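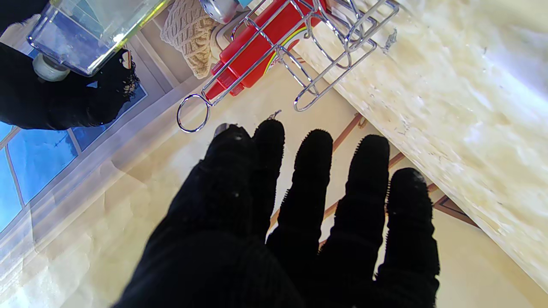

Wrist camera view of two gloved robot hands near a wire rack holding a red plastic bottle.

Goltell is a software package for planning grasps with multi-fingered robot hands. It takes images from a camera mounted at the wrist, estimates where nearby objects are, and sends finger and arm targets to a separate motion controller. It was written by Idun Wikström and Sotiris Balaskas and is maintained by the Triantafyllou laboratory.

Overview

The program runs as three processes. The first separates objects from the background in each image. The second keeps a short history of object positions, so that an item hidden behind a finger is not dropped from the plan at once. The third scores possible grasps and passes the best one to the controller. Plans are refreshed 9 times per second.

Thin metal rods, clear glass and glossy plastic are treated as difficult surfaces. Depth readings on them are often missing or wrong, and Goltell falls back on outlines matched across several images. A wire rack is stored as a set of open loops, which lets the planner consider paths between the rods.

Gloved hands

Early versions hid the robot's own fingers from the object detector by drawing a model of the bare hand over each image. The method failed with knit gloves, whose loose fibers lay outside the model. Version 4 replaced it with a learned mask, trained by Keegan Turcotte on 3000 labeled images. The mask also covers a second hand when one enters the view.

Two-handed use

Each hand has its own planner. A shared table records which hand has claimed an object, and a claim lapses if no grasp is reported. Brunello Ferri later added a setting that holds one hand still while the other moves.

Limitations

Goltell does not estimate weight or how full a container is. Strong window light can cause the mask to miss fingertips, a fault listed in the issue tracker as number 708.

See also

Fliltosetti (motion controller)
Brutirness (simulator)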